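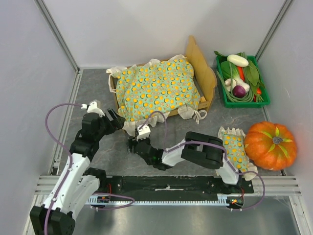

Two arms at the front edge, gray floor between white walls.

Ticket 139 — Study guide export drops Scripture references
Opened 19 Aug 2023
Product: Ternix reader, Orlow church library edition
Status: reopened

Reported: Our small group is reading a book on forgiveness. When I export chapter 2 as a study guide, every verse reference in the footnotes vanishes. The discussion questions come through fine, which is no help when they say "read the passage below."

Support reply: Clear the cache and export again.

Reporter: Did that. Same result. I doubt the cache ever had anything to do with it. The devotional we used in November exported with its notes intact, and it ran to more than 300 pages.

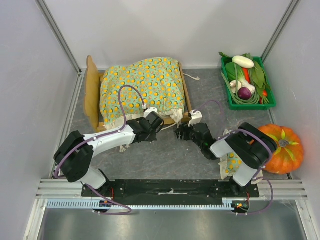 Step 1. Switch the Bible translation setting to "none" and export.
Result: references on page 140 came back, but as bare numbers with no book names. "5:23" could be Matthew or half a dozen others.

Step 2. Install the Nerix footnote patch.
Result: installed, no change. The release note says it "improves citations" — I'd like to know whose.

Ticket stays open until a full chapter exports with book, chapter and verse.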